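Re: [mutside-list] How do you all start and end an episode?

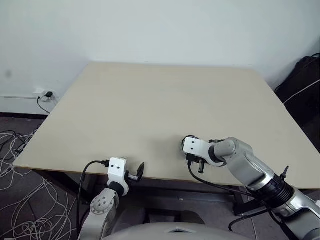

Head camera, start pose, Friday's first episode. Table clear, both grippers over the near edge.

Hi Tavion, hi everybody,

Good questions, and sorry for sitting on them. I was down in the weeds with the wipe-and-fold set all month and only came up for air when we closed the batch. I'll answer inline.

Tavion Doucet wrote:
> We're three weeks into collecting two-arm demos and I'm
> already worried about how uneven they are. Half of ours
> begin with the arms in the air, half with the arms already
> on the object. Do you enforce a start pose? And do you
> record anything with nothing on the table, or is that just
> wasted disk?

Yes to the start pose, and I wish we'd been stricter about it from day one. Ours is what you see in the picture: left gripper lower and out to the left, fingers partly open, right gripper further in toward the middle of the front edge. It's lopsided and I get teased for it. We tried a nice symmetrical one first and the operators hated it, because most of our tasks have the right hand reaching in and the left hand steadying, and from the symmetrical pose everybody spent the first second or two shuffling into something like this anyway. So I gave up and made the shuffle the pose.

The way we enforce it is pretty dumb. The recorder won't arm until every joint is inside a tolerance of the saved pose, and it beeps at you until you get there. The first version didn't beep, it just silently refused, and people would do an entire beautiful fold and then find out none of it had been saved. Please beep.

On the empty table: we do record it, and I'd fight to keep it. Every block of episodes opens with a short clip of the bare tabletop, arms parked at start. It gets labeled "idle" and goes in with everything else. Our first policy had never seen a table without something to grab on it, and when you gave it one it went hunting. It would close on air, lift the air, carry the air over to the bin and let go, very confidently. After we mixed in the idle clips it mostly sits still, though I've still seen it twitch the left wrist if you leave it long enough.

The other use for them is boring but it's saved me more hours. I flip through the opening clips of each block side by side and you can spot right away when the head has been nudged or somebody has leaned on the table. In September we lost most of a week of episodes to a table that had crept toward the wall. Every single one looked fine on its own.

> How clean do you keep the background? Ours is a real room
> with people's stuff in it and I can't decide whether to hang
> a curtain.

Well, look at ours! There's a big heap of white cable on the floor to the left and a black thing over by the wall on the right, and they're both in the view all day. I went back and forth on the curtain too. Where I've landed is that I don't mind clutter, I mind clutter that lines up with the labels. If the heap is there for every "fold" and gone for every "wipe", the model is going to learn the heap. So we rotate tasks inside a session. Nobody gets to do a whole morning of one thing, even though it's faster, and even though I get complaints about it.

What I do care about is the tabletop itself. Pale top against a white wall is easy on the eyes, but white cloths come close to vanishing on it. We ended up with 2,047 episodes in the batch after review and the ones we threw out were heavy on the white cloth. If you can choose your table, pick one that isn't the color of your objects. I'd repaint ours if it weren't so nice to work at otherwise.

> What about cables? Ours snag.

Ours too. You can see how the gripper cables hang, the left one looping out along the outside of the arm and the right one draping under the forearm. I leave a bit more slack than looks tidy. When we tied them in tight, the wrist would hit the end of the cable on a big rotation and the operator would correct for it without noticing, and then you've got this odd little hitch in the data that the policy copies perfectly. Amos Halvorsen found that one by plotting wrist angle across a whole day. I'd been staring at the videos and missed it completely.

> And how do you end an episode?

Back to start pose, grippers open, hold for 3 seconds, then stop. The hold matters more than I expected. Without it the policy never learned it was finished and would go back and refold a folded towel. We use the Follow exporter to trim afterward, and please check its defaults, because it'll cut still sections at the end unless you tell it to leave them alone. I learned that after exporting the lot.

One place I'd love some help: does anybody have a sane scheme for operator notes? We've got 6 operators and 6 note styles, from full paragraphs down to "meh". The Lyons people mentioned a drop-down list once, but I never saw it, and I worry a drop-down turns every odd episode into "other".

I can put our start pose file and the arming script up on the Mutside share if that's useful — the comments are rude but the code works. Shout if you want the idle clips too, they're small.

Oh, and Tavion, if you're still on the old Brokier recorder, check your clock sync between the head camera and the joints before you collect one more episode. Ask me how I know.

Talk soon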